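Rostine Adds Courtroom Conduct Training for New Attorneys

TAVITLEY – Rostine, a continuing education provider for lawyers, will open enrollment in February for a training program on courtroom conduct. It is meant for attorneys in their first years of practice and covers objections, speaking order, remote hearings and how to address the bench.

The program has 6 sessions and can be taken in person at the Tavitley office or online. Each session ends with a mock hearing, and attorneys receive written comments on their performance.

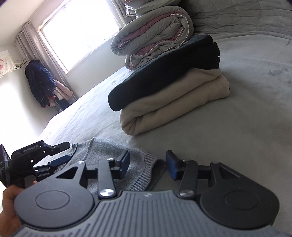 A pilot version ran last fall with 77 attorneys from small firms and solo practices. Many asked for more time on motion hearings – that session has since been made longer. A new section on correcting a misstatement to the court was also added.

Course materials were prepared with Meireles Prusar, a trial practice firm. They include a 136-page handbook, which enrolled attorneys may keep.

Places are limited to 72 for the first term. Registration forms and the fee schedule are available from the Rostine enrollment desk, open until 5 p.m.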